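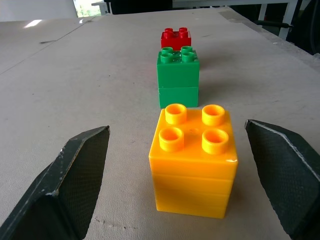
Sorting used bricks: color first or shape first?

Woltstead Hobby Board > Building Toys > Storage and Sorting

marrowfat_jim
Okay, I finally did it. I bought the giant lot from the estate sale over in Selerness and I am thrilled and also in way over my head. The seller's note says 1,629 pieces, all mixed together in two big tubs, and my dining table has disappeared under them. I've only ever bought boxed sets before, so everything I own is already sorted by set in zipper bags. This is a whole different animal!

My plan was to go by color first. Yellow in one bin, red in another, and so on. My sister-in-law says I'm nuts and that I should go by shape. Before I spend my entire winter break on this, what do you all do?

Priit Kalniņš
Shape first, every time. Congratulations on the haul, by the way, an estate lot is the best kind of lot.

Try finding one small black plate in a bin of black everything. Your eyes can't do it. Now try finding one small black plate in a bin of small plates in every color. It jumps right out at you. That's the whole argument and I've never heard a good answer to it.

pennywhistle88
I have a good answer to it, Priit, and I've given it to you before, lol.

It depends on what you build. I make mosaics and big color-blocked animals (just finished a giraffe, I'm so happy with her neck) and I think in color from start to finish. When I need orange, I want ALL my orange in front of me. If I had to open a dozen drawers to see what orange I've got, I'd quit.

Priit Kalniņš
A giraffe is a special case.

pennywhistle88
Everything is a special case to you if it isn't a train station!

Thilini Sultana
Jumping in on the practical side, as somebody who has done a few of these lots with my kids. Before you sort anything at all, wash it. Estate bricks have dust, pet hair, and sometimes old soda on them, and you do not want to handle each piece twice.

Lukewarm water, a squirt of dish soap, a mesh laundry bag, swish it around, rinse, then spread everything on towels. Pull out anything with stickers, printed faces, or electrical parts first. Don't use the dishwasher. I lost a beautiful set of windshields that way in April and I am still sad about them.

The big preschool bricks, the kind with the hollow studs, get pulled out on day one and live in their own tub. They take up so much space that you'll think you have twice as many bricks as you do. My youngest still stacks them while the older two work on their castle, so they earn their keep around here.

marrowfat_jim
Oh wow, washing had not even crossed my mind. There is definitely pet hair. And yes, plenty of the big ones in there! I was going to give them away but now I'm thinking of my nephew.

grumblestitch
Keep them. Regular bricks from the same maker will often sit on top of the big ones, so they're great for filling the inside of a mountain or raising a landscape without burning through your good pieces. I have a whole hillside built that way. Test yours before you count on it, off-brand ones can be fussy.

drawerful
Shape first here too, but I'd add that you shouldn't go too fine too early. I bought a Nillo cabinet with all the tiny drawers, labeled every one, and then had to relabel the whole thing when my slopes outgrew their spots. Start with broad groups like bricks, plates, slopes, wheels, and weird stuff. Split a group only when it gets annoying to dig through.

pennywhistle88
The weird stuff bin is the best bin. I'll agree with the shape people on that much.

Priit Kalniņš
Disagree with drawerful. If you know you're going to split plates by size, split them on the first pass. Broad groups mean sorting everything twice.

drawerful
You sort everything twice no matter what, Priit. I have 2,000 plates and I've never once gotten them right on the first pass.

Thilini Sultana
What about shape first, then color just for the shapes you have the most of? My basic bricks are split by color, and nothing else is. We keep those in Mridha bins with the clear fronts so the kids can see what's inside, and cleanup goes so much faster.

marrowfat_jim
I love that. I think that's what I'm going to do! First load is in the laundry bag now and my kitchen smells like lemon. I got 300 pieces done before supper. Will report back when I hit the bottom of tub one.

grumblestitch
Check the bottom for minifigure hands. They always sink.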